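The House Rules

At a small robotics workshop in Tivbridge, the most important document on the premises is a few sheets of paper in a plastic sleeve

Raimo Laitinen keeps the rules on a hook by the door, at just the height where you would hang a coat, and in the colder months people do hang coats over them, which annoys him more than he lets on. He will lift your jacket off, quite politely, and wait until you have read the top sheet before he hands you a cup of coffee and lets you any farther in. I read it twice, partly out of good manners and partly because I wanted the coffee.

The first rule says that no person reaches onto a table while an arm above it is able to move. The second says what "able to move" means, and it is a good deal longer than the first. Raimo wrote both of them, and he tells me that the second took the better part of a month and a fair amount of arguing with people he likes very much.

He came to Erska after many years in a packaging plant, where the machines lived inside cages and the cages had locks, and where you could tell a safe place to stand from a dangerous one by looking at the paint on the floor. "You were inside the fence or you were outside it," he says. "I liked that. I slept well." The arms at Erska are another sort of thing altogether. They are light enough to work close to people, they spend their days picking up groceries and household odds and ends, and the folks who run them are in and out of the work area all day long, setting a bottle back on its side or sliding a tray over a little. Put up a fence and you would spend your whole afternoon opening the gate.

So what Erska has in place of a fence is a set of habits, and the sheets on the hook are where the habits are written down. There is a name for the whole collection, the Faltell sheet, after the meeting room where the first version was drafted one long, rainy week in May. It started at 3 pages and has since grown to 8, and Raimo would dearly love to get it back down to 6. Every time he takes something out, though, somebody comes along with a perfectly sensible reason to put it back.

I spent most of a day watching the rules at work, and I will confess that for the first hour I didn't notice them at all. An operator says "hands" out loud before reaching in, and her partner says "hands" back, and only then does she reach. The word goes back and forth so often that it starts to sound like a kind of birdsong. When the reset is finished she says "clear," and he says "clear," and on they go. They do it when they are tired, and they do it in the middle of a story about somebody's sister's wedding, without losing the thread of the story.

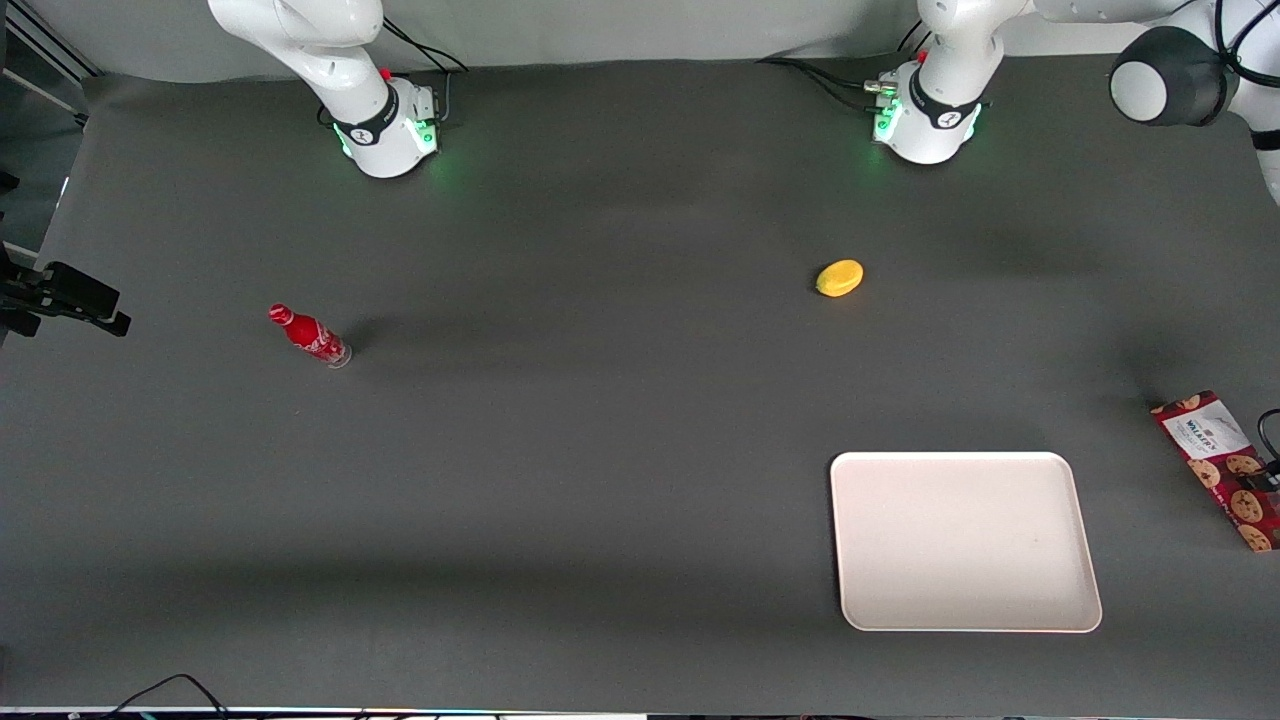 Two arms raised over the work table, with the objects spaced out across it. Photo courtesy of Erska

The raised arms are a rule too, on the second page. Before anyone lays out objects, both arms go up and stay up, with the grippers well away from the tabletop, and the person doing the layout starts from there. Raimo is fond of this one. He says that a hanging gripper tempts people to work around it, ducking under a wrist to straighten a package of cookies, and that a person who has ducked once will duck all week. Lift the arms and there is nothing to duck under.

Then there are the lights. Each base has a ring of them down at the table, glowing green when I looked, and a visitor's natural thought is that green must mean go right ahead. Raimo's view is that a light tells you what the machine believes about itself, and he would like his people to know a little more than that before they put their fingers somewhere. The sheet asks them to look at the light, then look at the arm, and then ask the person at the controls, in that order. He has been asked more than once to shorten it to just the light. He has declined, warmly, each time.

Spacing comes next, and it was the part that surprised me. I had assumed that a lemon here and a tray there was a matter of taste, but the sheet has a whole paragraph on it. Things are set far enough apart that an arm going for one won't knock into its neighbor, unless a crowded table is the point of the exercise, in which case that gets written on the whiteboard first so everybody knows what they are walking into. Anything that can roll gets a second look before the word "clear." Food packages stay sealed, and no one eats from the work table, even at the end of the day, even if the cookies are good ones. (I asked. They apparently are.)

Cables have a page to themselves, and it's the one page that Raimo thinks is still poorly written. He knows what he wants it to say, which is that a cable should never be where an elbow will find it, but benches get rearranged and cables wander after them, and a rule that was true on Monday can be nonsense a few days later. For now the page asks for a walk around the table at the start of each shift, with a pencil, noting anything that has drifted. The pencil notes go into a binder. There are more than 2,000 of them by now, and he has read every one, some of them while eating soup.

I asked whether all of this slows the work down, and he took his time with the answer. It does, a little, he said, mostly for new people. Somebody in their first week will say the words too loudly and wait too long after them, and the older hands have to be patient. By the second or third week it's quick. He is less worried about the newcomers than about the people who have been there for years, who are very good and who know it, and who have started to say "hands" while already reaching. He calls this "the late word," and when he hears it he walks over and stands there until it stops. That's the whole of the discipline, as far as I could tell. It seemed to work on the one fellow I saw it used on, who turned rather pink.

There are published safety standards for robots, of course, and Raimo has a shelf of them, with tabs. He doesn't pretend that his own sheets replace them. The way he puts it, the standards are written for a great many workplaces and the sheet is written for one, and somebody has to do the plain, slow business of carrying the meaning from the shelf down to the table. He talks about it the way my grandmother talked about letting out a hem.

A neighboring outfit called Sjöberg has lately asked for a copy, and he was flattered, and then he worried about it for several days. Their tables are higher and their crew works mostly alone, so there would be no partner to say the word back. In the end he sent the sheets over with a note asking them to cross out whatever didn't fit and to mail him the crossed-out version when they were done. It hasn't come back yet. He has left a space for it in the binder, behind the page about cables.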